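Laundry robot money is nearly sorted, and I have a spreadsheet to prove it

Quick update for everyone who's been stopping me in the hallway to ask where things are at with the equipment plan. The short version: we're going ahead, we're buying less than I wanted, and the order should go in some time in September.

The longer version is that Harpreet Bergeron and I sat down on Saturday with two quotes and far too much coffee. Plillar came in with the bigger package (arms, grippers, a mobile base and a service plan that ran to 15 pages, which I did read, thank you very much). Vedach quoted on grippers and wrist cameras only, on the understanding that we'd keep the arms we already have. I went in loving the Plillar one! Then we got to the yearly service fee and I loved it a bit less.

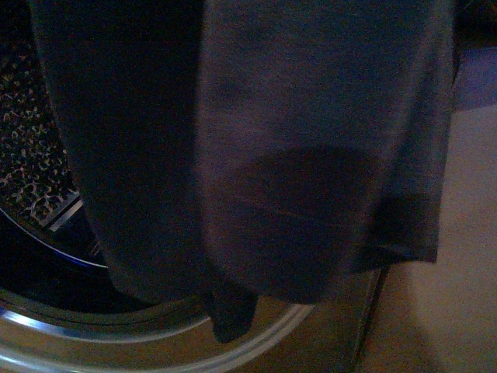
What really swung it for me was how much of our budget goes on fingertips. Cloth is hard on them. Harpreet keeps the parts log, and she'd put 35 replacement tips in it since the last budget, each one a tiny line item that never looked like much until she added up the column. So the new plan has a proper consumables line, $1,705 for the year, and it's ring-fenced so I can't raid it for cables (I have form).

We also argued over lighting for a good hour. I wanted to spend on better cameras, she wanted to spend on lamps, and I have to admit lamps are a whole lot cheaper. We're doing lamps first. If we still want the cameras after that, Vedach has agreed to hold its price for 92 days, so there's no mad rush.

The other thing that changed is the list of jobs we're buying for. The original was all laundry: shirts, towels, loading and unloading the washer. Kamrul Navaratnam asked for zippered cases and padded sleeves to be added, and he made a good argument that a gripper that's only ever been priced for T-shirts is a poor buy if we want it handling other soft goods next year.
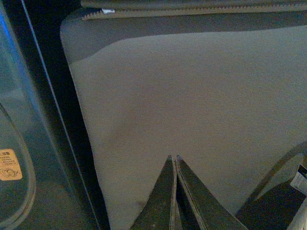

That meant going back to both suppliers for narrower fingertips, and I was braced for a nasty surprise. Vedach added them as a swap-in set and the total hardly moved. Plillar wanted to requote the whole lot, and I'm still waiting on that one as I write this. If it lands before we sign, we'll look at it fairly, but I wouldn't hold my breath.

The mobile base is off the list for now. I know a few of you were keen, and so was I, but it would have swallowed the spares money and then some. It goes back in the pile for the next round.

If you've got a job you want considered, send it to Harpreet before the order goes in, with a note on what size the thing is and how often you'd want it done. She has the spreadsheet open most mornings and she's much nicer about changes than I am.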